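Girkmont closes its second season with a free map update
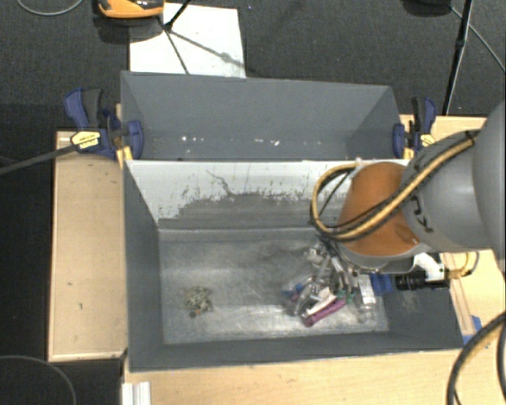 Tracey Gosling
Community editor and league organiser
December 2024 | Filed under: Updates

The second season of Girkmont ends this month, and Wosska has confirmed that a new map, Trisisska, will be added for all players at no charge. It will replace the harbour map in ranked play until February. The harbour remains available in private matches.

Trisisska is a night circuit with 2 entry gates and a narrow centre lane. Teams that favour long passes may find it difficult at first. I have played 56 matches on the test server and still lose the ball at the north gate more often than I should.

Ranked rewards have also been revised. Players who finish above 1,100 points will receive the season banner and a new paint colour. Progress toward older banners is kept.

Our own league drew more than 4,000 match entries this season. Congratulations to Patricio Zapata and Beryl Hartley, who won the doubles final. Registration for the next season is open on the league page, and questions about eligibility should be sent to Jyoti Saxena.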